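Skudilon Kitchen Pack, review

Bought this for the shared workshop build. Short version: good, keep it, skip the manual.

What we're doing — an arm on a table next to a kitchen counter, picking up dishes. Real counter doesn't exist yet. Chantelle Mahlangu is cutting the cabinet side in May and wanted to know how close the arm table can sit before anyone picks up a saw. So, simulate first. Skudilon gives you the counter, table, appliances and a pile of dishes, you drop your arm in and go.

Install took 18 minutes on the workshop PC. Crashed once on the first load, fine after that. Files are named badly. Really badly, there are three called counter_final.

Looks: better than I need. Marble has proper veins, metal pot looks like metal. The orange floor is the default, you can change it, I havent.

Physics is where the money went. Dishes tip over when you clip them, and they roll a bit. The older Mulov pack we had, everything sort of stuck to the counter like it was glued. Useless for checking a grasp. Weights are just a text file so you can edit them per object. Do that, the default pot is too light.
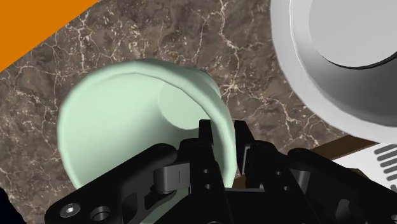
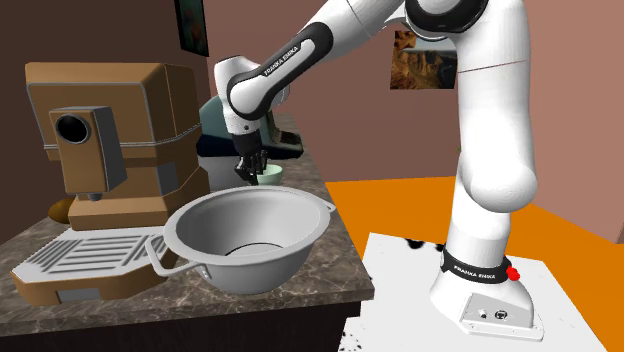 Page last changed: 2022-03-29

Wrist view is what sold me. Gripper fingers fill up a lot of it and you find out fast which approaches leave you blind. The wide view is for reach, and for checking the forearm against the tall stuff at the back. Big pot in front of small green dish = annoying. Good test tho.

Bad bits. Lighting is flat. Moving the arm base means editing a config and reloading, no dragging. And the espresso machine has no moving parts, it's a solid lump, so forget about pulling a drip tray out of it. Van der Merwe's pack has doors and drawers that open, but it wants a much better graphics card then ours.

Ran 4,000 grasp attempts over two nights, no memory leak, logs came out clean. Duvora exporter works on them too, wich I did not expect.

Would buy again. Still waiting on support about the config thing, will update when they write back.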